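Assunto: Re: [liga-tecnica] Relvado do campo 2 e calendário da taça
Lista: liga-tecnica
Enviado: sexta-feira, 18h40

Boa tarde a todos,

Respondo por pontos à mensagem do Clirnent, que cito no essencial.

> Pedimos o adiamento da segunda mão da meia-final da taça. O campo 2
> do complexo da Pidetti tem a zona da baliza norte sem cobertura e a
> drenagem do lado da bancada não escoa. Propomos jogar no campo 1, à
> mesma hora, ou passar o jogo para a semana seguinte.
>
> Pedimos também esclarecimento sobre o critério de desempate, porque
> o regulamento em vigor e a folha distribuída em novembro não dizem
> a mesma coisa.

1. Estado do relvado

A vistoria foi feita ontem de manhã. A área de baliza norte está abaixo do mínimo de cobertura exigido no anexo B, mas a correcção cabe no prazo normal: ressementeira localizada, rolo ligeiro e interdição da área até à véspera do jogo. A drenagem do lado da bancada tem uma caixa obstruída. A Pidetti confirmou por escrito que a limpa até quarta-feira. Não há, portanto, fundamento para adiamento ao abrigo do artigo da impraticabilidade, que só se aplica por decisão do árbitro no dia.

2. Mudança para o campo 1

Recusada nesta fase. O campo 1 tem lotação homologada de 700 lugares e o campo 2 tem 930. Na primeira mão, a procura de bilhetes excedeu a lotação do campo 1, e o plano de segurança entregue à liga foi calculado para o campo 2. Uma mudança obrigaria a refazer o plano e a emitir novos bilhetes, com pré-aviso que já não é possível cumprir. 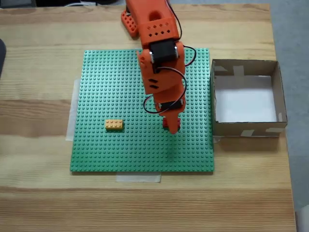 3. Critério de desempate

A folha de novembro tem um erro na segunda linha. Vale o regulamento:

a) soma dos golos das duas mãos;
b) em caso de igualdade, prolongamento de duas partes;
c) persistindo a igualdade, pontapés da marca de grande penalidade.

Os golos marcados fora não têm valor acrescido. Essa regra constava da edição anterior e ficou na folha por cópia. A versão corrigida segue para os clubes na segunda-feira.

4. Fichas de jogo

O Kashyap e o Jilteo continuam a entregar a ficha em cima da hora. O limite é 60 minutos antes do início, com os suplentes já numerados. A ficha leva no máximo 20 nomes, guarda-redes incluídos. Fichas com nomes a mais são devolvidas e contam como não entregues. A multa por reincidência é de 2000, na tabela em vigor, e será aplicada a partir da próxima jornada.

5. Bolas e equipamentos

O clube visitado apresenta as bolas de jogo ao árbitro para verificação da pressão antes do aquecimento. Na primeira mão isto foi feito depois, e o relatório do árbitro refere-o. Em caso de semelhança de cores muda o visitante, incluindo meias. O Clirnent deve levar o equipamento alternativo, porque o principal se confunde com o do Jilteo sob luz artificial.

6. Prazos

Objecções aos pontos 1 e 2 podem ser apresentadas até terça-feira às 12h, por esta lista, com indicação do artigo invocado. Objecções sem artigo não são apreciadas. Os pontos 3 a 5 são informativos.

Peço que, ao responder, cortem a citação e mantenham o assunto. O arquivo da lista está a separar as conversas sempre que alguém o altera.

Cumprimentos,
Secretaria técnica da liga

_______________________________________________
liga-tecnica, lista de discussão
Para cancelar a subscrição, enviar mensagem vazia com o assunto "sair"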